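Ticket 745: left arm parks over the table and never takes the second cup
Queue: Simulation, two-arm cell
Site: Tusbridge
Priority: Medium (requester asked for Low; I changed it)
Status: Open

Reported problem
The tray job hangs in the simulator. The right arm takes its cup, the left arm stops high over the table, and the run times out after 96 seconds. Requester says it's "a random glitch in the renderer" and wants it closed so the Tlapale build can ship.

First reply
Not closing. A renderer draws what the controller tells it to draw. If the left arm is sitting still, something told it to sit still, or nothing told it to move. Please send the full log and not the summary page.

Log received Wednesday
Out of 435 overnight runs, 11 hung. The summary page had them under "completed with warnings." I don't know who decided a timeout is a warning. All 11 stop on the same line:

left: waiting on tray_clear

So much for random.

What I tried
Restarted the Irent planner. No change, and I didn't expect any.
Swapped in last month's arm model. Same hang.
Turned off self-collision checks on the left arm. Same hang. Turned them back on, and would whoever had them off in the shared config please stop doing that.
Reran one of the bad seeds with the time limit off. It sat there for about an hour before I killed it.

State at the hang
Right gripper on the left cup at the corner of the tray, the other cup standing free beside it, left gripper empty over bare table. 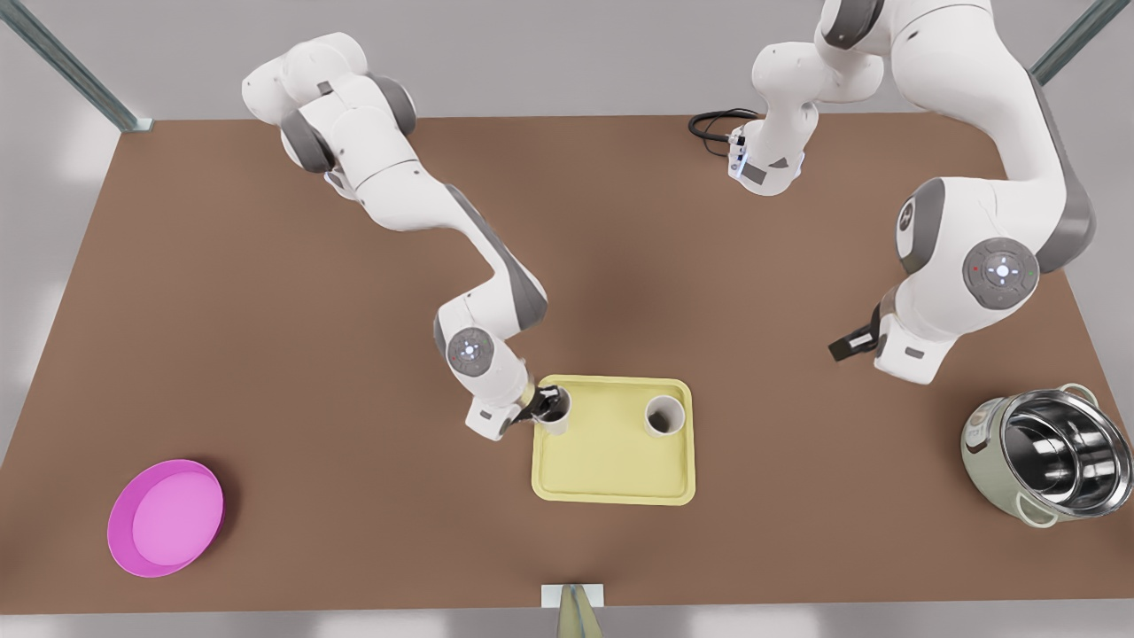 Probable cause
The right arm holds the tray zone until it reports a lift. In the bad runs the grip registers but the lift never gets sent, so the zone never frees up. The Jolham patch notes say this handoff was fixed in October. I'd like to see the test that proved it. The one I found only checks runs where the lift goes through.

Workaround
None I'd sign off on. Someone proposed having the left arm ignore the flag after 10 seconds. That puts two arms over one tray with neither one knowing about the other. In the simulator it costs you a run. On the real cell it costs a wrist.

Next steps
Jolham to explain the missing lift message, with a log attached.
Count timeouts as failures on the summary page.
Hold the Tlapale build until all 11 seeds pass.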